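Ticket: Rattle and light flicker, bay ceiling, Starton building
Status: Monitoring
Opened by: Aino Rautiainen
Assigned to: Fergus Paterson
Category: Facilities / ceiling services 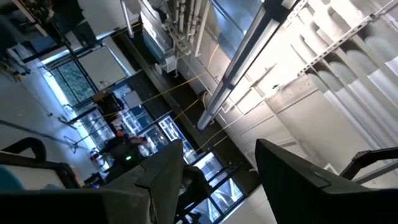
Attachment 1. Linear fixture, perforated strut and pale ducts, upper part of bay.

Reported fault
Intermittent metallic rattle from overhead, heard when the supply fan runs at high speed. Linear fixture nearest the ducts flickers for a few seconds after switch-on. Both reported in June by the bay users. Unknown whether the two are related.

Entry 1, Rautiainen
Rattle starts 2 minutes after the fan goes to high. Stops at low speed. Not present with the fan off. Cannot place it from the floor. Candidates are the duct runs, the perforated strut and the thin rod at the end of the strut.

Entry 2, Paterson
Isolated the lighting circuit and ran the fan on high. Rattle still present, so the lighting supply is ruled out as a cause. Restored the circuit. Flicker seen on the first switch-on, not on the second or third.

Entry 3, Paterson
Went up on the platform. Hand pressure on the duct bodies made no difference. Hand pressure on the strut stopped the noise completely. Released it and the noise came back. Nut on the rod at the strut end turned freely by hand. Tightened it and fitted a lock nut. Ran the fan on high for 3000 seconds with no rattle.

Entry 4, Okafor
Please confirm the ducts are not resting on the strut. We had that on the Mackay job and the noise came back as soon as the fan schedule changed.

Entry 5, Paterson
Checked with a feeler strip along the full run. Clear everywhere. No wear marks found where the ducts pass the strut.

Entry 6, Rautiainen
Flicker continues, first switch-on of the day only. Supply voltage normal at the fixture terminals. Connector at the joint in the fixture was not fully seated. Pushed home until it latched. No flicker on the next three cold starts.

Entry 7, Yule
Do not close yet. The Enach maintenance sheet gives 1000 hours between checks on suspended fittings and I can find no record of the last one for this bay. Fergus to check the remaining rods and add them to the sheet.

Entry 8, Paterson
Remaining rods checked. One other nut slightly loose, tightened, lock nut fitted. Sheet updated. Out of M10 lock nuts, reorder placed.

Open items
Rautiainen to listen again after the fan schedule changes.
Okafor to confirm whether the adjoining bay uses the same rod fittings.
Fixture connector to be looked at again if flicker returns.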